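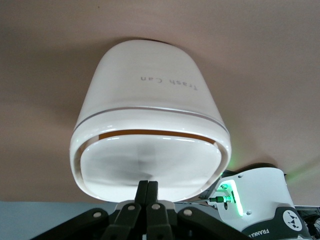 Small plastic trash cans should be emptied and washed before the first liner goes in, and again whenever the liner has leaked. The steps in this section apply to the desk and bathroom cans in the Sorkel range. On the white can, the gray "Trash Can" lettering on the side is a quick check of which way up it is: when the can is upside down for draining, the words are upside down too. The thin stripe going around the body is used as a guide in step 7.

## 4. Washing and lining the can

**You will need:** warm water, mild dish soap, a soft cloth, an old towel, and a liner of the right size.

1. Lift out the old liner, tie it shut, and put it with your household trash.
2. Turn the can over above a larger bin or a sheet of newspaper and tap the base with your palm. Dust and staples tend to collect in the corners.
3. Pour in warm water to a depth of nearly 2 inches and add a small squirt of dish soap.
4. Wipe the inside from the base up to the rim with the cloth. Go around the inside of the lip twice - old liner edges leave a sticky line there.
5. Pour the water away, rinse, and wipe down the outside.
6. Set the can upside down on the towel until the inside is dry. Overnight is fine.
7. Turn the can right side up and open the new liner inside it. Fold the extra over the rim and pull it down evenly. The fold should stop above the stripe. If it hangs lower, use a smaller liner.
8. Press the liner down to the base with your hand to let out trapped air.

> **CAUTION:** Do not use scouring powder, steel wool, or bleach. They dull the glossy finish, and scratches hold dirt.

> **CAUTION:** Never put hot ashes, lit cigarettes, or batteries in the can.

**Note:** Do not wash the can in a dishwasher. The heat can warp the rim, and a warped rim will not hold a liner.

### Stains and smells

For stains, mix baking soda with a little water, spread the paste on the spot, and leave it for ten minutes before rinsing. Ink may not come out completely. For smells, repeat steps 3 through 6, then leave the can near an open window for a day.

### Liners

Honorato liners, part number 326, fit both the desk can and the bathroom can. Other liners can be used if they reach the base without stretching. If a liner keeps slipping, gather the slack at one corner and tie a loose knot just under the fold - the knot should sit on the outside of the can.

For lids and wall brackets, see Section 5.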